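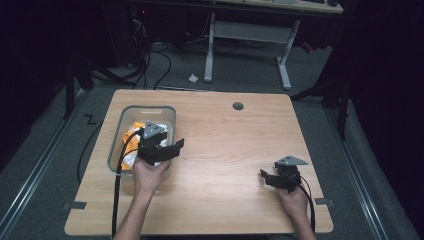
Translucent storage bin on the left side of a wood-grain worktable, with an orange-yellow and white item inside.

Storage Notes: Bins for Soft Goods

The April issue covered rigid bins for hardware and small parts. Several readers at the Zoldale site wrote back asking for the same treatment of soft goods: shop cloths, tote bags, drawstring sacks, fabric covers and anything else that does not hold a shape. The points below come from the reorganization of the Zoldale supply room, which moved to the Kendimetti labeling scheme over the summer.

Bin material. Translucent plastic is now the default for soft goods. Opaque bins were kept for items sensitive to light, mainly printed covers and elastic straps. A translucent wall shows color and fill level but not print or fine detail, so a label is still required. A strong color such as orange or yellow can be picked out from the aisle. White and gray items cannot be told apart reliably and should not share a shelf position unless the labels face out.

Bin size. One bin holds one item type. If the contents have to be pressed down before the bin will slide under the shelf above, the bin is too small or the stock level is too high. Fabric compressed for several months takes a set crease, and coated fabric may crack along it. Leave 3 inches clear between the top of the contents and the rim.

Folding. Flat cloths are folded in thirds and then in half, with the folded edge up. Bags are emptied, turned out to clear lint, flattened with the handles inside, and folded once. Items that come back crumpled go to the sorting table first and are not placed in stock bins in that state. A crumpled bag takes up several times the space of a folded one and gives a false reading when someone checks fill level through the wall.

Sorting table. The table should be clear on one side before a bin is set on it. Place the bin to one side and keep the other side open for laying out and folding. A table with rounded corners is preferred where sleeves and bag handles are likely to catch. If the top has a cable grommet, keep the cover closed during sorting. Drawstring ends and small tags drop through an open grommet and are usually found much later.

Surface. Wipe the tabletop with a barely damp cloth and let it dry fully before fabric goes down. Spray cleaner is applied to the cloth, never to the table. Carpeted floor around the table should be vacuumed weekly, and paper scraps picked up by hand first so they do not block the hose.

Labels. The Millent label stock used on the hardware bins did not hold on the softer plastic of the new bins and began lifting at the corners. It has been replaced with Kudo card holders, which clip over the rim. The card carries the item name, the shelf position and the reorder level. Colors are written out in full. Abbreviations caused repeated errors between "orange" and "off-white" during the first count.

Quantities. The Zoldale room carries 2,000 soft items in total. Of these, 600 are shop cloths and 400 are bags of various sizes. The remainder is covers, straps and padding. Cloths turn over quickly and are counted monthly. Bags are counted once a quarter. Padding is counted once a year and reordered on request.

Retired stock. Torn or stained cloths are moved to the rag bin and struck from the count on the same day. Bags with a failed seam go to the repair shelf for one quarter. If no repair has been made by then, they are discarded and the card is updated.

Card templates are in the shared supplies folder. The next issue covers lids and stacking heights.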